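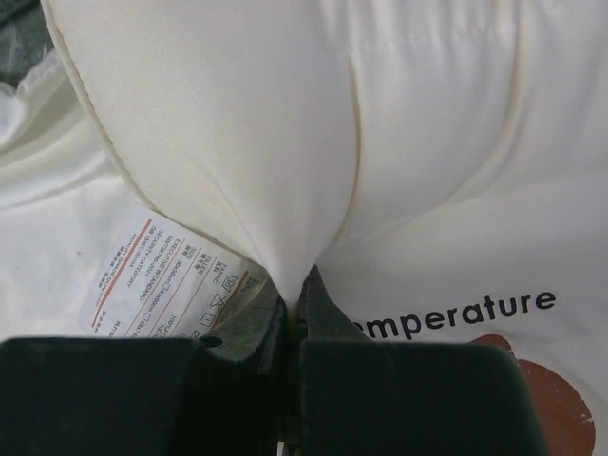

I have been collecting examples for robots for long enough that I have opinions about pillows, and I'm going to share them whether you came for that or not.

The one I keep going back to is that we throw away too much. Every project I've worked on has had a rule, written or not, that a "good" example is a clean one. The arm goes in, grabs the thing, moves the thing, lets go. If the operator dithers, toss it. If the grab slips and they go back in for another try, toss it. At Sotum we started last January with a target of 500 keepers for a bedding set, and we recorded 584 tries on the first pass and kept 196 of them. I remember being pretty pleased with how picky we were (I had a spreadsheet and everything!).

Then we trained on those 196 and the arm was great, as long as the first grab went well. When it didn't, the arm had no idea what to do. It just kind of hung there over the cloth, closing its fingers on air, because we had never once let it see a person fix a mistake. I mean, of course it did that. We had shown it a world where mistakes don't happen.

Braulio Robles, who ran the recording side with me, had been grumbling about this for weeks. His line was that the second try is where the operator is thinking hardest, so why are we putting that in the trash? I argued with him quite a bit. My side was that sloppy driving teaches sloppy driving, and I still believe that's partly true. If somebody is half asleep and bumping into things at four in the afternoon, I don't want it. But there's a big gap between careless and stuck, and our rule treated them the same.
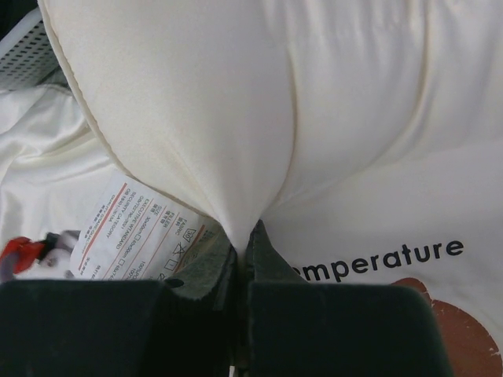 Gripper closed on a gathered fold of the pillow, care label off to the left.

Soft stuff makes all of this worse. A mug is a mug, and you can reset it to nearly the same spot and call it a new example. A pillow or a loose piece of satin is never the same shape twice. You pinch it in one place and it bunches up somewhere else, and now the fold you were planning to use next is gone. So the operator makes it up as they go, and that making-it-up is the very thing I want the machine to pick up from us. Cut every take down to the tidy ones and you've cut most of it out.

I also think we fuss too much about the background. When I worked with the Kaltero people they wanted everything bare and plain, every tag tucked under, every wrapper out of view. It looked lovely. But tags exist! Packaging exists! Somebody's bed at home is going to have a care label sticking out and a bit of printed plastic lying there, and if the model has never seen small text next to a seam it may decide the label is the most exciting thing in the room. I'd much sooner leave that in and let it learn to be bored by it.

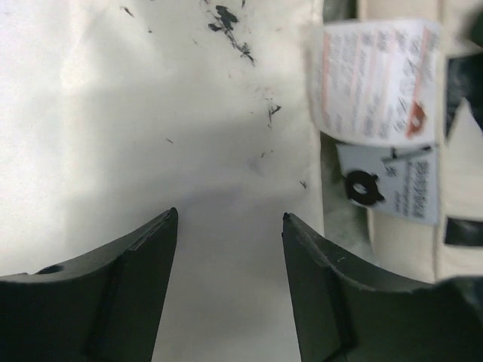 The other thing I'd change is how we pay for this work, or at least how we score it. Most shops count takes per hour. You get what you count, so you get fast, samey takes, with the operator grabbing the same corner over and over because that corner is easy. I did it myself when I was driving. On the Stotside job we tried scoring by variety for a while – different starting shapes, different grab points, a few deliberate bad starts – and the count dropped to 155 for a stretch that would normally have given us a lot more. The office was not thrilled. I thought those 155 were the best set we ever made, and I'd trade the whole earlier pile for them.

I should be fair to the other side here. Messy data costs more to label. You have to go through and mark where the trouble started and where the person got out of it, and that is slow, dull work. We had a little tool called Shim for it, and I spent whole evenings in there dragging markers back and forth with a cold cup of coffee. Small teams can't always afford that, and I get it.
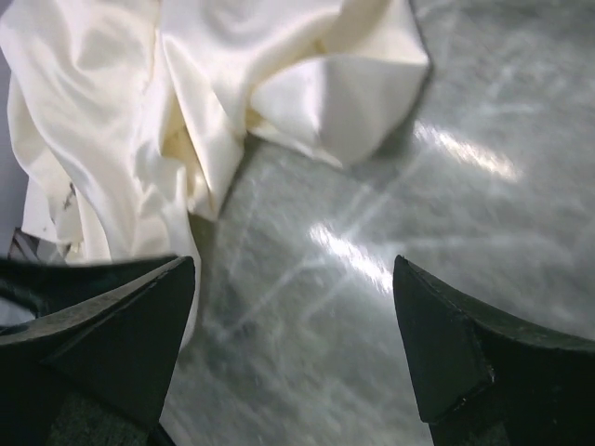
Should a failed grab be kept if the operator never recovers from it?

Keep a few, clearly marked as failures, and leave them out of the set the arm is meant to copy. They're handy for teaching a separate check that spots trouble early.

That's as far as Braulio and I ever agreed, by the way. He'd keep every last one and sort them out later. I've seen what "later" looks like on a shared drive, so I want the mark put on right then, by the person holding the controls, while they still remember what they were trying to do.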